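Jobs > Seasonal > Packing and display

Basket packers wanted – Onuoha, July start
Reading time: 2 min

Need five people for the summer gift basket run. Fruit baskets mostly, some display ones for shop windows. Woven baskets, dark brown, same style as last year. Standing work, long tables, light lifting.

What you'd do: check the basket for broken strands, line it, fill it, wrap, label. Display baskets get the artificial fruit – please don't mix the two up, it happend last summer and we had to open a whole pallet.

Shifts start at 9. More than 700 baskets to get out before the month ends, so no long vacations in the middle please.

No experience needed. Neat hands, some patience. Training is one morning with Tamunoemi Ogunleye, paid. She'll have you pack a small basket at a table.

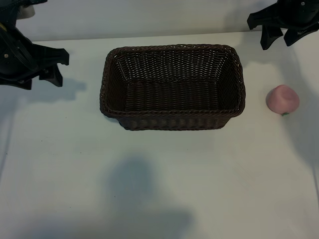
Bring flat shoes and a sweater, the packing room gets chilly. Lunch is on us. Parking behind the Fileo building, not in front – they do tow.

To apply just send a few lines and the weeks your free. No résumé neccessary. Ask for Kohei Kamata, ext. 606.

Contact | © Onuoha | Back to top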